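Clonton Community Kitchen – storage and pantry project
Progress report to the Bosman Fund
Prepared by Séverine Besnard, project lead
Oct 23, 2018

Period covered

This report covers the work done since the second grant payment. The first report dealt with clearing the old pantry and painting. This one deals with shelving, containers and the new sorting routine for donated goods.

Work completed

The shelving on the north and east walls is finished. Teófilo Henao fitted the last uprights in the first week of October and went back a few days later to level the bottom shelf, which sits on an uneven part of the floor. All shelves are now fixed to the wall. The old freestanding rack has been taken to the yard and will go out with the next bulk collection.

The plastic tubs we inherited with the building have mostly been retired. Several had split lids, and the deep ones were hard to see into once they were up on a shelf. We replaced them with open woven baskets for bread, packets, dish towels and anything else that doesn't need a lid. The order came to 24 baskets in two sizes, bought from Waltenero for a total of $277 including delivery. One arrived with a damaged rim and was exchanged at no cost.

Flour, rice, sugar and other loose dry goods stay in lidded containers. This was agreed with Jahangir Weerasinghe, who runs the kitchen on cooking days and did not want open storage anywhere near them. The lidded containers are on the east wall only, with labels on the front and the date of filling on a strip of tape.

Baskets in use

The cooks have been using the baskets for three weeks. The dark color was chosen to match the ones already on the serving counter, and crumbs show less on it. Cleaning was the main question when we applied, so we have kept notes. Bread baskets are emptied and shaken out after each session and brushed once a week with a dry brush. Crumbs collect in the corners and under the rim, and the brush gets most of them out. Small packets such as yeast and stock cubes can slide about in the large size, so those have moved to the small one.

We now line the bread baskets with a cotton cloth. Agnese Grīnberga sewed the first set from tablecloths that were too stained for the dining room. The cloths go in the wash with the aprons.

Two baskets have been set aside for produce that needs to be used the same day. They stand next to the sink and are the first thing the cooks check when they come in. Jahangir reports that less is being thrown out at the end of the week – we have not been weighing it, so there is no figure to give, but we will start doing so in the next period.

Sorting routine

Donations now come in through the side door and are sorted on the long table before anything goes on a shelf. Sorting a normal delivery takes 60 minutes with two people. Tahsin Nanayakkara wrote a one-page guide that is taped up inside the pantry door. It has been revised once, after people asked where to put opened packets.

Problems and delays

The label holders we ordered from Grirkau do not grip a woven rim and keep dropping off. They have been returned for a refund and we are using cardboard tags tied on with string. The tags get grubby and will need replacing with something that can be wiped.

The pantry light has not been moved. The electrician canceled twice and the work is now booked for the start of the next period. Until then the top shelf on the north wall is dim and we are keeping only spare cloths and paper goods there.

Spending

Shelving, fixings and baskets are all paid for. The electrical work and the tags are still to come out of the second payment. We expect to stay inside the budget and are not asking for any change to it.

Next steps

– Move the pantry light
– Find a wipeable tag for the baskets
– Begin weighing food waste at the end of each week
– Fit a hook rail for aprons behind the door

Receipts have been sent separately.

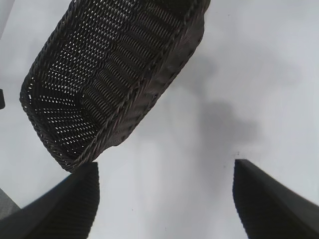
Dark woven basket with braided rim.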